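Chapter 4
Picking Things Up: Grippers, Pads and Practice Runs

In the first three chapters your team built a drive base and wrote a program that sends it from one marked spot to another. In this chapter you work on the part of the robot that touches the world. By the end you will have written a test sheet for a two-finger gripper, run it with a partner, and entered your results in the team notebook.
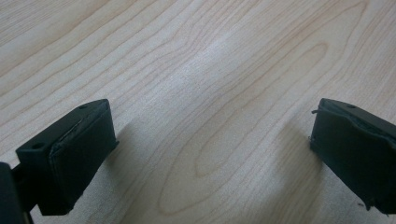
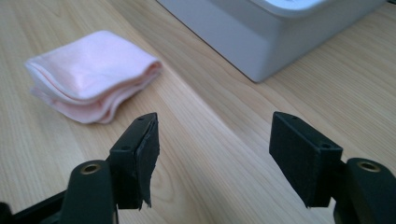
Open fingers over the practice table, in both views.

The robotics club at Clondby started its gripper project in February, with Siu-ming Yen as team leader and Pirjo Seppälä keeping the notebook. Their first plan was to score the gripper only on lifting hard blocks, which gave good numbers and told them very little. Seppälä asked the team to add soft things to the list, and a folded pink cloth like the one lying near the white container is a fair choice for this kind of work. A cloth has no fixed edge for the fingers to close on. Its layers can slide over each other, so the top one may come up while the rest stays on the table. The team also learned to look at the pads before looking at the program. Both views show worn black pad material, with a torn flap hanging from one of the fingers, and wear of this kind belongs in the notebook before any run is scored. If the two pads do not meet the object in the same way, the object can turn as the fingers close.

The full Clondby notebook came to 1258 entries by the time the project closed on 17th August. You will not need that many. Yen's rule was that a run counted only if the starting position, the object and the state of the pads had been written down first. Runs without those three notes were crossed out, even the good ones - the team lost 27 of them in the first month.

Words to know

Finger: one of the moving parts that closes on an object.
Pad: the soft layer on the inner face of a finger.
Opening: the distance between the two pads before the gripper closes.
Slip: any movement of the object against the pads after it has been gripped.

Before you start

Work in teams of 2. One student runs the gripper and the other writes. Change places after every 30 runs. The writer calls the start of each run, and the operator does not move until then.

Choose one hard object and one soft object. Mark the starting place of each with a pencil on paper, and tape the paper to the table. Set the opening wider than the object on both sides. Check the pads and write one line on what you find, even if it is only "no change."

For each run, write one of these results: lifted, slipped, missed, or partly lifted. The last one is mostly for cloth. Agree with your partner on what it means before the first run - Clondby changed its meaning halfway through and had to repeat a week of work.

Section 4.1 begins with the hard object. Leave the cloth until Section 4.3, where you will compare a slow close with a fast one.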